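## 4. Washing habits and the life of household textiles

What surprised us most in the Vasby interviews was how gladly people talked about their laundry! We had set aside twenty minutes for this part of the visit and regularly used up an hour. Our 19 households kept a wash diary from January onwards, noting the programme, the temperature and what went in, and many of them filled the margins with remarks that turned out to be the richest material we have. One diary keeper wrote a small history of every tea towel she owned (two had come from her grandmother, one from a ferry).

The diaries contain 479 separate wash entries. We coded each by its main type of textile – bedding, towels, clothing, kitchen cloths, or mixed – and by the reason given for washing. Smell and visible dirt were named less often than we had expected. By far the most common reason was simply that it was the usual day for it. Bedding in particular followed the calendar, and people who described themselves as relaxed about housework still kept to a fixed rhythm for sheets and pillowcases. Ivanyshyn and Hladun found the same pattern in their earlier study of shared flats in Prandach, although their households were younger and moved home more often.

Printed cotton deserves a closer look. It was the group people felt most strongly about, and also the one they treated least consistently. The same duvet cover might be washed at 60 degrees one week and at 40 the next, depending on what else was waiting in the basket. Fading was noticed late, usually when a pillowcase was put beside its matching cover after a long spell apart.

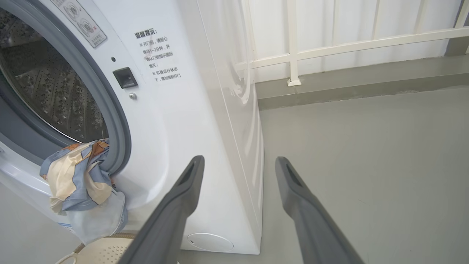
**Figure 3.** Patterned fabric at the door of a front-loading washing machine.

*Vasby, 10 Nov 2024*

The field note entered under this date records our longest single interview, and we quote from it with pleasure. The speaker, a retired bus driver, sorts by feel: "If it's gone thin I put it in with the shirts. If it's still got some body it can go with the towels." He had never read a care label in his life, yet his sorting agreed closely with the wear grades that Hacer Sönmez later gave to the same items at the bench. We think this sort of hand knowledge has been badly undervalued in the literature, and we would love to see it studied properly.

Wear was graded on the five-step Briggs scale, using a fold test and a light table. Valentin Matei and Danylo Chornovol graded every item separately and then compared sheets. They disagreed mostly over hems, where stitching often fails before the cloth does, and we have therefore reported hems in a column of their own (Table 5). Around 200 items were graded in this way, from handkerchiefs to a quilted bedspread that took both of them to fold.

Mixed loads came out worse than single-type loads at every step of the scale except the first. Zips and hooks probably account for part of the difference, as several households washed jeans together with bed linen. Water hardness was the same throughout the district and can be set aside. Detergent dose was recorded too unevenly to be used here, and we return to it in Section 5.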